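1/ I gave up soda in June. Before that I was buying two bottles a day, one on the way to work and one at lunch. A few people asked how it's going, so I'm putting it in one thread.

2/ I didn't set out to quit forever. The plan was 18 days, the stretch between two paychecks plus a weekend. I wanted to see what it did to my spending and my sleep.

3/ The money part is easy to report. I added up receipts from the Fuvside gas station and the machine at work and got $243 since the start of the year. That's only the ones I kept.

4/ Sleep took longer. The first week I had a headache every afternoon at 3 and went to bed cranky. By the second week I was falling asleep before 11, and that has mostly stuck.

5/ Tae-yang Jeon told me to taper off instead of stopping cold. Probably good advice - I read it on day four, when the worst was over.

6/ Plain water all day bored me. Seltzer was fine but I went through cans so fast that the recycling bin filled up twice a week. Cold tea is what worked.

7/ Check the sugar on bottled tea before you buy a case. One I picked up at Okafor Market had nearly as much as the soda did. I now look for unsweetened and skip anything that says "lightly."

8/ Home brew is cheaper. Four bags in a pitcher of cold water, in the fridge overnight, bags out in the morning. Green goes bitter if you leave it past noon. Black holds up better.
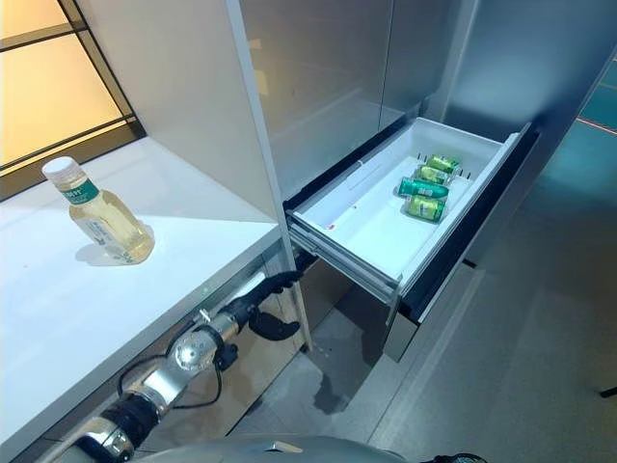 9/ Eating out is still the hard part. The diner on Hareck does free refills and I've slipped there twice. I order it, drink it, and go back to tea the next day.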